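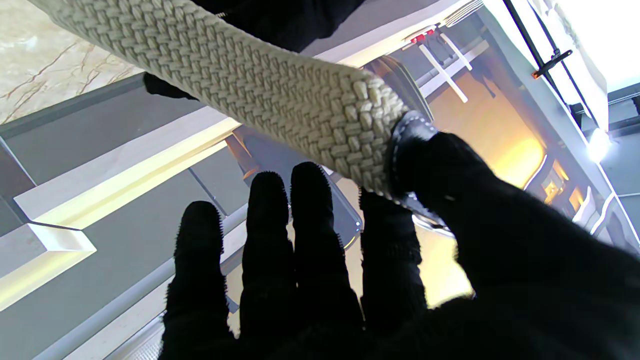
4. Fitting and comparing the hands

Read section 3 first. Arm must be bolted down and homed before any hand goes on. Sheet revised 2019-02-04 by Priya Szabo, replaces the old Stelletlow pages, bin those.

You need: both hands (Drurkent four-finger, Nigam two-finger), the wrist camera, knit gloves, hex key, the Jatent controller with its cable, and a soft item to handle. Belts, scarves, bag straps. Nothing rigid for this test.

4.1 Fitting the hand

1. Controller off at the wall. Not just the front switch.
2. Line up the notch on the wrist plate with the notch on the hand. Only goes on one way.
3. Four bolts, finger tight, then a quarter turn each, going corner to corner.
4. Plug in the hand cable. Push until it clicks.
5. Clip the camera lead along the forearm. Leave slack at the wrist or it will pull out on a full turn.
6. Power on. Wait 20 seconds before touching the screen, the hand does its own open and close check.

CAUTION: keep your own fingers out during the check. It does not feel for you.

4.2 Gloves

1. Pull the glove on with the hand open and the power off.
2. Work each finger down to the tip. Spare fabric at the tips will snag in a weave.
3. Run OPEN / CLOSE 7 times and look for bunching at the knuckles.
4. Set finger force to 18 on the controller. Bare fingers use a different number, see the table in section 6.

NOTE: gloves shed. Wipe the camera window every time you change the item, fluff on the glass looks like a bad focus and people waste an hour on it. Replace when the palm goes shiny.

This site uses cookies to remember your settings and measure visits. By continuing you agree to our cookie policy. Accept | Manage preferences

4.3 Wrist camera

1. Open the camera page. Choose NEAR.
2. Close the hand slowly on nothing. All finger tips should stay in view till they meet.
3. If a finger blocks the middle of the view, loosen the camera collar and turn it a little at a time. Retighten.
4. Exposure: set by hand, not auto. Bright lamps behind the item make auto jump about and the dark glove goes to one flat lump.
5. Save the settings under the hand's name. They are NOT shared between hands.

4.4 Two-hand belt test

Needs both arms. Same hand type on each or the results mean nothing.

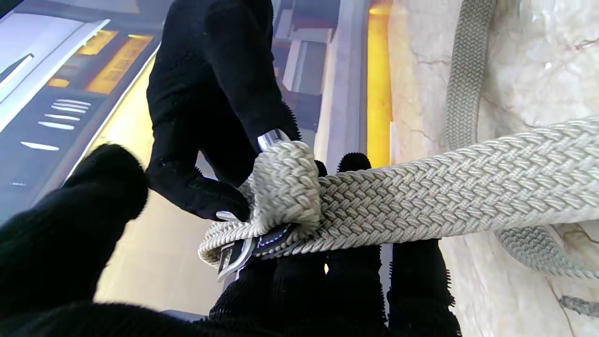 Grip order matters more than force in this test. Lower hand takes the weight first, upper hand comes down after and takes the end. Aim for what you see with the braided belt — lower fingers up against the underside, the other hand on the folded end near the buckle. Grip the weave, leave the buckle alone. Metal slides in a knit glove and the force reading is rubbish.

1. Lower hand under the belt, palm up, fingers slightly apart.
2. Upper hand down to the end. Close at slow speed.
3. Hold. Read both force values, write them down.
4. Lift both arms together using LINK. Never one then the other.
5. Hold again, then lower. Release upper hand first.
6. Repeat with the other hand type, same belt, same gloves if they fit.

CAUTION: stretch belts store a pull. If one hand lets go early the end can whip back at the camera. Stand to the side.

NOTE: stop the run if either value goes over 2000. Thats the raw reading, not the percent on the front page. Press HOLD, then back off by hand. Do not use HOME with something still in the grip.

4.5 What to write down

Hand type, glove or bare, item, force set, force read, and whether it slipped. Put "slipped" even if it was caught again. Camera setting as well if you changed it. Uzma Gondal has the blank sheets and wants the filled ones back the same day.

If the two hands come out level, run the test again with a thinner strap before choosing. Thick weave flatters both.

4.6 Taking the hand off

1. Open the hand, clear the item.
2. Power off at the wall.
3. Glove off first, then the cable, then the bolts. Support the hand from underneth while the last bolt comes out.
4. Back in its own case, fingers open.

Go to section 5 for bare-finger tests.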